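Briklow Clothing Swap - Frequently Asked Questions

When is the next swap?
We run one each season. The winter swap is in December, in the upstairs hall at 61 Beltard Street. Doors open at 10 a.m. and we finish at 2 p.m.

How do the points work?
Each piece you hand in earns one point, and each piece you take home costs one. Coats and boots count as two, both ways. Unused points carry over to the next swap.

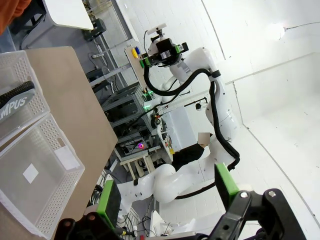
How many items can I bring?
The limit is 20 per person. Kids' clothes are counted separately, so a family can bring more. Please check pockets before you pack.

What do you not accept?
Underwear, swimwear, pillows, and anything with a broken zipper. Small repairs are fine if you note them on the tag.

Can I drop things off early?
Yes, at the Urban Street side door, any weekday after 4 p.m. Ring the bell marked 1128.

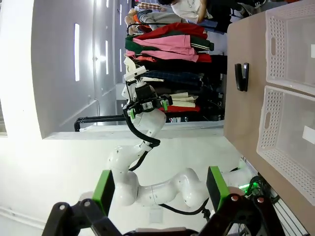

Do I need to bring hangers?
No, but we can always use more. Shirts, dresses and jackets go on a clothing rack like the one shown here, and sweaters are folded so the shoulders don't stretch. Wire hangers are no good to us - they bend under a winter coat.

What happens to the leftovers?
They go to the Grostisus thrift store, which picks up the same afternoon.

Who do I contact with other questions?
Naveed Awan, extension 1037. Leave a message and he will call you back.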